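Print this page | E-mail this page

Filed under: Get Involved > Clubs and Student Projects

Preter Robotics Club is looking for new members

Do you like taking things apart? Would you like to teach a machine to do it? The Preter project at Pliltberg College is opening up places for the coming year, and we would love to hear from students in any subject who fancy spending their evenings with a robot arm, a heap of old desktop computers and a very well-used set of hex keys.

Preter began as a summer project and has grown into a proper club with its own bench in the Rostami Building. Our aim is to get a robot arm to strip a scrapped desktop down to parts that can be sorted and reused: memory out first, then the data cables, the drives and finally the board. It's fiddly work and we enjoy it enormously. Memory modules are going quite well. Cables are another matter — they bend, they hide behind each other, and no two machines have them routed the same way.

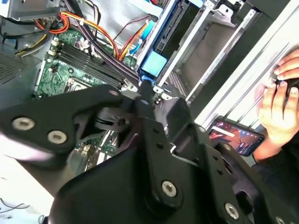

We meet twice a week in term time and each session lasts 2 hours. Most people come to one of the two, and during the run-up to a competition a good many come to both. You'd join one of three groups to begin with (gripper, vision or software), but swapping is easy and plenty of us have done it. The gripper group designs and bolts together the plates and linkages. The vision group works on telling a cable from a slot when half the view is blocked. Software does the planning and the motion, and a fair amount of staring at log files.

This year we are entering the Filer Challenge for the first time! Teams have to remove a set list of parts from a computer they haven't seen before, with no hands in the case once the clock starts. We can take up to nine people, and we'd like a good mix of old and new members.

Who can join

Any student enrolled at Pliltberg, full-time or part-time. You don't need to have built a robot. You don't need to be able to code either, though we'll happily teach you if you're curious. It helps if you are patient, if you write things down, and if you don't mind doing the same test again after lunch. We have 4 places in the gripper group, 3 in vision and 2 in software.

What you'll need

Closed shoes and long hair tied back for bench sessions. Tools and safety glasses are provided. Everyone does a short safety induction before using the arm. Membership is free.

How to apply

Send us a few lines saying which group appeals to you and something you have made, mended or broken. It can be a bicycle, a jumper, a spreadsheet — anything at all. Application forms are also at the Rostami Building front desk. Please get yours in by July 10, 2019. We'll reply to everyone, and there is an open bench evening later in July for anyone who wants to see the arm running before deciding.

Contact the club | © Preter Robotics Club, Pliltberg College | Back to top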